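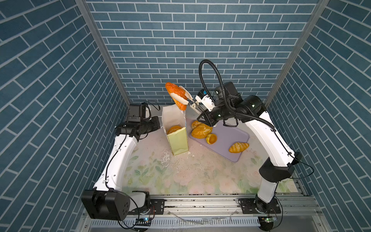
*Croissant in the air just to the right of the paper bag.*

I bake a lot and I buy even more, which means there is always too much bread in my house. For years I threw out the tail end of nearly every loaf and felt bad about it, and then I moved to a drafty place in Closlow with a tiny kitchen and a freezer the size of a shoebox, and I finally had to get organized. So this page is everything I do to keep bread good, bring it back when it's past its best, and use up the bits. I keep adding to it, so it's a little lumpy in places.

## Paper or plastic?

Depends on the crust! Crusty things go in paper. Baguettes, country loaves, hard rolls, anything you paid for because it crackled. Paper lets the moisture out, so the crust stays crisp for the day, and by the next morning the inside is getting firm. Fine. You were going to toast it anyway.

Soft things go in plastic or a tin with a tight lid. Sandwich bread, burger buns, milk rolls, brioche. They've got no crust to protect and they dry out fast.

Croissants are the awkward ones. In plastic they go limp and a bit greasy within hours. In paper they stay flaky but they're stale by the next day. I leave mine in the paper bag with the top folded over twice until bedtime, and whatever's left goes in the freezer before I turn the lights off. If you remember one thing from this whole page, let it be the bedtime rule. Day-old frozen croissants come back beautifully, and three-day-old ones never do.

Never put anything away warm. I know, I know, you want the counter back. But a warm loaf in a closed bag sweats, and then you get a wet patch on the bottom and mold right where the patch was. Give a big loaf a good 3 hours on a rack.

## The bread box question

I resisted a bread box for ages because I thought they were for people with big counters and matching canisters. Then I found an old enameled one at the Rudgate flea market and I was completely wrong. A box holds just enough damp air that a cut loaf lasts me a day longer than it does sitting out, and I can put the bread in there in its paper bag and not worry about it.

Some things I've learned from mine:

- Wipe it out with white vinegar once a week and leave the lid open until it's bone dry. Crumbs in the corners are where mold gets going.
- Don't stuff it. Two loaves crammed in tight go off much faster than one with space around it.
- Keep it off the top of the fridge, it's warm up there. Mine spent a whole summer on the fridge and I lost so much rye.
- No bananas in with the bread, unless you like your toast tasting of banana.

If you don't have room for one, a big stockpot with the lid on does the same job. I did that all through September when my counter was torn up, and it worked so well that I nearly didn't go back.

Cut loaves I stand cut side down on a wooden board, no bag, no wrap, just for the first day. It looks sloppy and it works great.

## Please don't use the fridge

The fridge makes bread stale faster than the counter does. The cold firms up the starch, and a loaf that would have been lovely tomorrow is a brick by breakfast. The only time I break this rule is in a real heat wave, when the choice is firm bread or fuzzy bread, and even then it's strictly for toast.

## Freezing it right

OK, this is my favorite part, because the freezer is basically a pause button.

**Slice first.** Freeze a whole loaf and you have to thaw a whole loaf. Slice it, and you can pull out two pieces and drop them straight in the toaster. If the loaf is very soft, chill it for half an hour before slicing and it won't squash (yes, the fridge, but only for half an hour!).

**Separate the soft stuff.** Squares of parchment between slices of brioche or cinnamon bread. Plain sandwich bread doesn't need it, you can knock the slices apart on the edge of the counter.

**Freeze pastries on a tray.** Lay croissants out so they aren't touching, freeze them until they're hard, then move them into a bag. If you bag them soft they get crushed and freeze into one lump and you'll be chipping at them with a butter knife in your bathrobe. Ask me how I know.

**Get the air out.** I close the bag almost all the way, press it flat with my forearm, and zip the last inch. For pastries I can't press without wrecking them, so I suck the air out with a straw.

**Label it.** Masking tape and a marker. What it is, and when it went in. I used to think I'd remember. I once thawed a bag of hot cross buns for a lunch and it was pie dough.

I use the heavy Cerkora zip bags and wash them out for the next round, drying them upside down over a wooden spoon stuck in a jar. One box has lasted me ages. Any thick bag will do, but the thin ones split at the corners, and then you get freezer burn, those pale dry spots that taste like ice cubes.

As for how long, I try to finish plain bread within 3 months and pastries sooner than that. Butter picks up freezer smells. If you keep fish in there, double bag everything.

## Bringing it back

**A stale baguette or crusty loaf:** hold it under the tap for a second. Really! Wet the crust all over, quickly, keeping the cut end away from the water. Then straight onto the oven rack at 350°F, 11 minutes for a medium loaf. It comes out crackling. You have to eat it right then, because in a few hours it'll be harder than before, and the trick only works once.

**Croissants from frozen:** oven at 325°F, on a tray, no foil, until they feel light again and the tips are crisp. Mine take ten minutes. Let them sit for a couple of minutes afterward, they crisp up more as they cool. Please don't microwave them. You'll get a hot wet sock.

**Soft rolls:** sprinkle with a little water, wrap loosely in foil, and warm them in a low oven. If I've only got one or two I put them in a covered skillet on the lowest flame with a teaspoon of water off to the side.

**Bagels:** slice before freezing, always. A frozen whole bagel and a sharp knife is a trip to urgent care.

**Tortillas and flatbreads:** dry pan, medium-high, a few seconds a side, then into a clean dish towel to steam together.

If you see mold, throw out the whole loaf. Cutting off the green corner doesn't do it, the threads go further into soft bread than you can see. Then wipe the box.

## Using up the rest

I keep a bag in the freezer door labeled ENDS and everything goes in, heels, half rolls, the slice someone toasted and abandoned. When it's full I pick one of these.

*Crumbs.* Dry the pieces in a low oven until they snap, cool them, and run them through the food processor (or a bag and a rolling pin, if you've had a day). Keep sweet bread out of it. I found out about that with chicken cutlets that tasted faintly of raisins.

*Croutons.* Tear instead of cutting, the ragged edges get crunchier. Olive oil, salt, a hot oven, and stir them once.

*Bread pudding.* Old croissants make the best one there is. Tear them up, pour over custard, let it soak while the oven heats. I put orange zest and a handful of chocolate chips in mine, and I've never had leftovers to give storage tips about.

*Croissant toasties.* Split a tired one, smear of mustard, cheese, ham if you want it, then press it in a pan under something heavy. I use my little Segura skillet with a can of tomatoes sitting in it. So good that I've let croissants go stale on purpose.

*Thickening soup.* A torn-up crust simmered in tomato soup and blended makes it silky, and you can skip the cream.

## Odds and ends

Paper bakery bags are worth saving. I shake the crumbs out, fold them flat, and use them for ripening avocados, draining fried things, and lining the compost pail. Grease-stained ones go straight to the compost.

A bread knife wants a sawing motion and no pressure at all. If you're squashing the loaf, turn it on its side and cut through the side crust first. Saved my sourdough slices!

Crumbs in the toaster: unplug it, empty the tray, then go in with a dry pastry brush. The burnt smell I blamed on the wiring was a single raisin.

And if your butter is rock hard and the toast is getting cold, grate it. Big holes of a box grater, straight over the top, and it's melted by the time you've put the lid back on the jam.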